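Bench notes, gripper comparison, November
Odside bench, bimanual setup

Carrying on from yesterday's page. The Renadis jaws are still on the right arm and the Beka fingers are on the left. The plan was to swap them over after lunch and I haven't, because I don't trust the numbers we have well enough to bother yet.

What the sales sheet claims for the Beka: "handles everyday objects without retuning." I have read that sentence on four different products now and it has been true of none of them. So the test set is junk from the drawers, nothing chosen to be kind to either gripper.

Settings at start of session: both grippers at the same closing speed, force limit at the factory value, controller firmware left alone. Wrist camera exposure locked, as the sun comes across the right half of the table from mid-morning and auto exposure chases it all over the place. I lost most of a morning to that last time before I thought to look.

Results up to the break, for what they're worth. 149 grasp attempts logged over both arms. 27 marked as failures by the controller. I went back through the failures by hand and the controller's idea of a failure is not mine. It calls a grasp good if the finger gap is above the closed value when the motion ends. A gripper that has jammed on the table edge passes that check nicely. I would not put either figure on a slide.

The bottle is the one I keep coming back to. On its side it wants to roll, and the Beka fingers come down at an angle, so the first contact is one finger only and it pushes before it pinches. Dropping the approach speed helps a bit. Changing the approach angle might help more, but then we're tuning per object and the sentence on the sales sheet is dead.

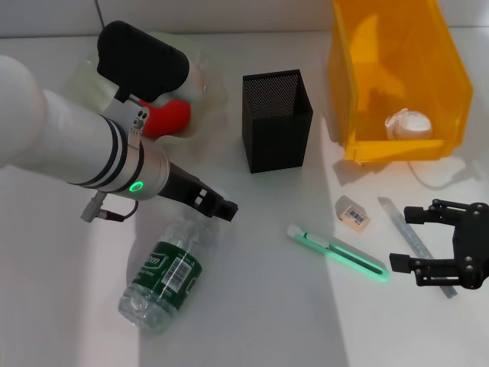

Kazlauskienė thinks I'm being unfair to the Beka, and that one finger touching first is a mounting offset and no fault of the gripper. Re-zero the wrist and run the bottle again before writing anything down, was the advice, and also stop comparing an angular finger with a flat pad on round things as if it were the same job.

Fair enough on the offset. I put the square against the flange and it is out by 2 degrees. Not sure when that crept in. It may well have been there from the start, in which case every left arm run in the log has it baked in and the comparison is worth even less than I thought. The second point I don't accept. We're buying one type for both arms, so it is the same job.

Thin things: ruler, knife, eraser. The parallel pads on the Renadis should have this to themselves and mostly I believe it. The ruler flat on the table is hard for anything. The pads have to come down so close that the force reading from the table swamps the one from the object, and I can't tell from the log which of the two it stopped on. Eraser no trouble. Knife no trouble on the body, but keep the blade in from now on, I don't want it dragged along a pad.

Not tried yet: the mesh pen holder, the soft stuff in the plastic bag, the crumpled white ball in the yellow bin. The bin is the interesting one, with that front lip in the way. I expect both grippers to hit it. Bag last, when I've got patience.

Camera: depth on the clear bottle is rubbish, as everyone warned. Holes right through the middle, and the only part that comes back solid is the label. The grasp planner then aims for the label, so we're testing how well it finds a label. A vendor video with a bottle in it should be read with that in mind.

To do
Re-zero left wrist, check against the square again when warm
Rerun bottle, both arms, same start pose
Replace the controller's success flag with a lift and hold, 4 seconds
Blind off the sun or work after 3
Swap grippers left to right only once the above is done
Ask Renadis what the pads are made of, the sheet doesn't say

Leaving the old log where it is but renaming it so it doesn't get averaged in with the new runs by accident.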